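Grotcombe Mill Open Day: a Tea Towel Too Many

The Grotcombe textile mill opens its doors once a year, on a Thursday, which tells you something about how badly it wants visitors. I took the day off work. The bus from Norker takes 16 stops to cover a distance a fit person could walk, and lets you off at the bottom of the only hill in the district.

Entry is free but you need a ticket, and to get the ticket you queue at a hatch marked Deliveries. Mine was number 683. I looked behind me and saw a couple with a pushchair and a man eating a pasty, so I assume the roll was started in some earlier decade and they are still working through it.

The tour begins in the weaving shed. It's loud. The guide wore a headset microphone connected to a small speaker on her belt, and for the first stretch I understood the words "warp", "Victorian" and "please don't". The looms are worth the trip on their own, though. Half of them were bought second-hand from a firm called Soylu when it closed its northern works, and the other half are older and look as if they resent the newcomers. One was making plain white cotton at a speed I found upsetting.

From there you go up an iron staircase to the print room, where it's quieter and smells of vinegar and warm ironing. They print household cloth up here: tablecloths, tea towels, aprons, the sort of thing you get from an aunt. The pattern books are laid out on a long table and you're allowed to turn the pages if you have washed your hands, so there is a second queue, for the sink. The oldest book has 117 designs in it and I'd say a good third are pheasants. After the war they discover fruit, and it gets much more cheerful.

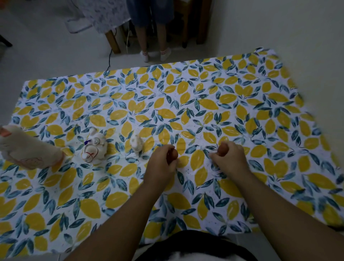
Fruit sells, according to the guide, who by now had given up on the microphone and was simply shouting. Pheasants had a good run and then one year they stopped. Grapes come and go. Anything with a pineapple on it will be returned by somebody. She told us all this with the flat calm of a person who has had to shift a warehouse of pineapples.

The finishing room was closed for the afternoon, which was a pity as it was the part I had come for. A laminated sign suggested we enjoy the boiler house instead. I gave the boiler house a fair go. It contains a boiler.

Lunch is in the old canteen. The soup was leek and potato and very good, the bread was yesterday's, and there was one flavour of crisps. They also show a film about the mill made with money from the Vukari Trust, on a loop, with the sound off. I saw the opening twice and the ending never.

Then the shop. Seconds are sold by weight, at a pound for 200 grams, and the faults are mostly too small to find without help. I came out with two tablecloths, an apron and more tea towels than I have plates. The card machine wasn't working, so take cash.

Last bus back is at ten past four. It left at four.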